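Thu 20 October

Progress report, Tralten tape and songbook project, second installment of the grant. Sorry it's short on polish, we load in at Prostley tomorrow morning and I wanted this with you before then.

**Where we are**

Recording is done bar one song. Eleven-song plan is dead, it's nine now, and I think you'll like it better. Two tracks were really the same song in different keys and we kept the slow one. The other cut was the long instrumental, which may come back as a tape-only extra if there's room at the end of side B. Mixes are in for side A. Side B half mixed. Drums on "Atura" still too loud, everyone agrees except the drummer.

Songbook: lyrics typed, chords checked for side A, chords for side B waiting on me. Layout at 168 pages was silly (that was every draft of every lyric plus the tour diary) so it's being cut down hard. Final page count next report.
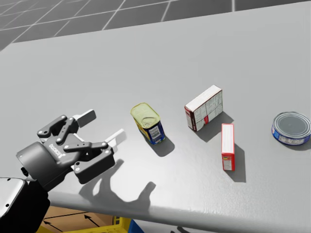

The guest vocals are the thing I was most worried about in February and they turned out to be the easy part. Both singers came in having learned the words, we did 3 takes each and used the second one almost every time. Merch is the slower job. We still want a table at each show set out so people can pick things up without asking, spaced like that tin with the yellow lid and the boxes next to it, one loose row and some air between each item. Tapes at one end, songbooks at the other, patches somewhere in the middle. Cash box stays behind the table after last time.

**Shows**

Two confirmed, one probable.

- Prostley: tomorrow's load-in, show the night after. All ages, early doors, the venue wants us off by ten. Support act confirmed.
- Coşkun: the back room, not the main room. Smaller but it sounds much better and they're not charging us for the engineer. Date agreed by phone, waiting on the email.
- Third show is the probable. Depends on whether the van is fixed. If it isn't we'd have to rent and I don't want to take that out of the pressing money without asking you first.

The workshop day you asked for in the grant letter is attached to the Coşkun show. Afternoon, free, teenagers who want to write a song with other people in the room. We'll bring the two spare guitars and the small keyboard. Sign-up sheet is already at the library and the record shop. No idea on numbers yet, will call both places next week. 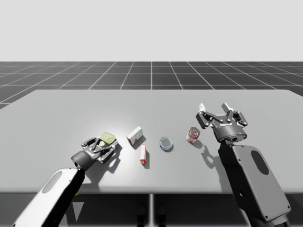 One thing we changed from the application: we said we'd split the workshop by instrument. Now splitting it by song, so each group has a bit of everything and finishes with one verse and one chorus they can play to the rest. We tried it the other way at a practice run and the guitar group just played riffs at each other for an hour. Fun for them, no songs.

**Money**

Spent so far: studio days, mixing deposit, tape stock deposit, strings and sticks, gas. All receipts in the folder, apart from one parking recipt I lost, I'll cover that myself.

Not spent yet: the rest of the tape order, songbook printing, workshop snacks, fee for the cover artist.

The tape order was down as 1,000 in the application. I would like to bring that down. We sold fewer of the last one than I'd told myself, and there are still boxes of them in the hallway. A smaller first run with the option to reorder costs a bit more per tape but a lot less overall, and I'd move the difference to paying the two guest singers properly. They've both said they'd do it for a copy of the record, which is nice of them, but it was in our budget notes that guests get paid and I'd like to stick to it. Need a yes or no from you on this before I place the order.

**Artwork**

Cover is still a blank, basically. First sketch was too busy, band photo, hand lettering, stickers, everything at once. Second sketch is much plainer and we all like it. The argument now is over type. I want the band name small on the spine and nowhere else, the others want it on the front where people can read it. I'll lose that one probably.

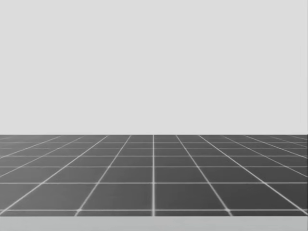 *Plain gray over a dark floor, thin white grid lines.*

Inside card will have lyrics for the opener and the closer, thank-yous, and the credit line for your fund. Please send the wording you want, the version on the website and the version in the grant letter are different and I don't know which is current.

**Problems**

Van, see above. Also the practice space has changed its hours and we've lost our Sunday, so side B overdubs are getting done at home on headphones. It's OK for tambourine and backing vocals. Not OK for the one song we haven't recorded, that needs a proper room, so I'm trying to borrow half a day at the studio when somebody else cancels. If nothing comes up before the mixing is finished, the record goes out with eight songs and I'll tell you straight away.

Posters for Prostley went up late. My fault. Ticket sales OK anyway, not great.

**Next**

- Finish side B mixes
- Chords for the songbook (me)
- Email confirmation from Coşkun
- Your answer on the tape quantity
- Your answer on credit wording
- Call library and record shop re sign-ups
- Van

Rough mixes of side A are on the same link as before, same password. Listen to track 2 on real speakers if you can, the bass dissapears on a laptop. Next report comes after the workshop, with the sign-up sheet and whatever the kids let us record.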